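Went to the Saarela open day in July. They build software for training robot arms, and they had the whole ground floor open from 10 in the morning. Posting my notes in pieces.

First stop was the simulation room. Saarela uses a program called Flodeo to make up rooms and drop an arm into them. The view on the big screen comes from just behind the gripper, so you see the room the way the arm does.

The woman at the desk said they have 300 rooms built so far. Each one gets different walls, floors and windows. The arm has to cope with all of them before anyone lets it near real hardware.
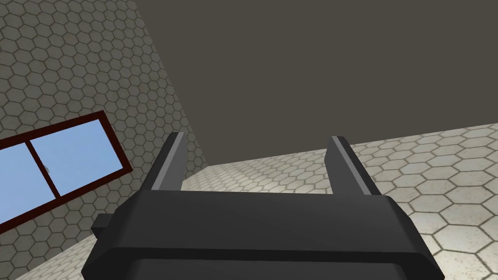
Filed under: Open days / Robotics

Hexagon tiles on the wall and the floor in this one, and nothing between the fingers. The tilt takes some getting used to. I had to work out which part was ceiling.

I asked why bother with tile patterns. Answer: a repeating pattern can throw off the software that judges distance, so they put a lot of it in.

Visitors could drive for a few minutes each. You get a hand controller with one trigger for the fingers. There were 14 of us in my group and the line moved fast. I was bad at it. Kept turning the wrist when I meant to move the arm.

Next door was the Zanwood bench, with a real arm sorting wooden blocks into trays. Slower than I expected — they cap the speed when the public is in. It ran 200 blocks while we were there and they put the count up on a board.

Fistano had a table too, mostly replacement finger pads. They let you handle them. The soft ones feel like a pencil eraser.

Tour takes an hour if you skip the talk. The talk is 20 minutes and worth sitting through if you want to know how the rooms get made. Parking is behind the building, entrance on the left side.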